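## 4. Shelf Handling: Rules for Cylindrical Goods

Applies to the Foltton mobile arm fitted with the Wanthorpe multi-finger hand. Section revised 18 May 2026. It replaces the shelf-handling pages in the December issue of this guide.

Read Section 3 (Zones and Stops) before starting. Staff who have not signed the site rule sheet may not run any step below.

### 4.1 Before the first pick

1. Set the arm to reduced speed. The limit for shelf work is 485 mm/s at the wrist, including the return move with an empty hand.
2. Test both stop buttons, first the one on the base and then the one on the pendant. Record each test in the log.
3. Clear the floor between the shelving and any table or counter. Check under the table as well.
4. Load shelf profile 2704. Do not edit the profile on the pendant. Changes are made in Giltport and loaded again from there.
5. Confirm that the shelf heights on the pendant match the shelf heights on the unit.

> **Caution:** Shelf lips are the most common contact point. Keep 22 mm of clearance between the lowest fingertip and the lip on every approach and every retreat.

### 4.2 Grip rules

1. Approach a standing can from the front, with the palm facing the body of the can.
2. Close the fingers on the body. A grip that bears only on a plastic lid does not count as a grip and must be released.
3. Wait for the hold signal before lifting.
4. Lift straight up until the can is clear of the shelf, then retreat. Tilt is allowed only after the can has cleared its neighbors.
5. Keep the wrist cable on the side away from the can being moved.

Chip cans are light and have thin walls. Use the low-force setting for them even when a heavier item is next in the queue.

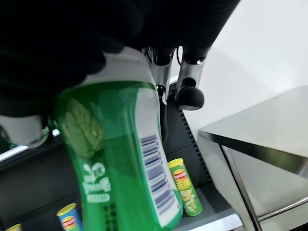
**May an operator reach in to straighten a can while the hand is holding another one?**

Only after a protective stop has been triggered and the pendant shows that it is active. A pause in the program is not a protective stop, and the arm can resume from a pause without warning. Once clear, the operator resets the stop from outside the marked zone.

### 4.3 Spacing and placement

1. Leave at least one hand width between cans on the same shelf. Where a shelf is shared with tubs or bottles, group the cans together and keep the other goods on a different level if there is room.
2. Place each can upright. Hold the can still on the shelf surface before opening the fingers.
3. Open the fingers fully, then back away along the approach line.
4. If a can is tipped or leaning, mark it as "not placed" on the pendant. Do not send a second pick to the same can until its pose has been checked.

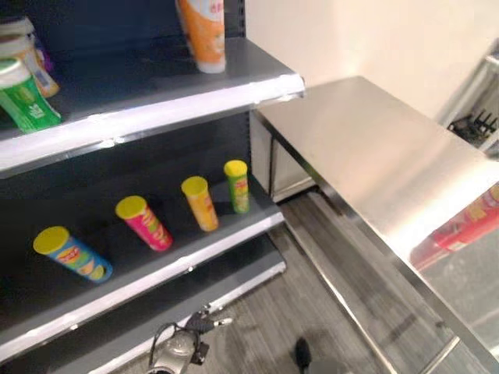 5. Work from the back of the shelf toward the front when filling, and from the front toward the back when emptying.
6. After 4 failed picks on one shelf, end the run and move the arm to its home position. The Aguirre log viewer lists failed picks by shelf level.

> **Note:** Polished steel surfaces beside a shelf can give false depth readings. If the pendant reports an object where there is none, cover the surface with a matte mat or exclude that area in Giltport. Do not lower the detection threshold.

### 4.4 After the run

1. Return the hand to the open position and park the arm.
2. Check the fingertips for cuts and label residue. Wipe with a dry cloth. Solvents are not approved for the rubber parts.
3. Remove crushed or torn cans from the shelf and enter them as damaged.
4. Save the run log before switching off. Unsaved entries are lost at power-down.

For hand calibration faults, see Section 7.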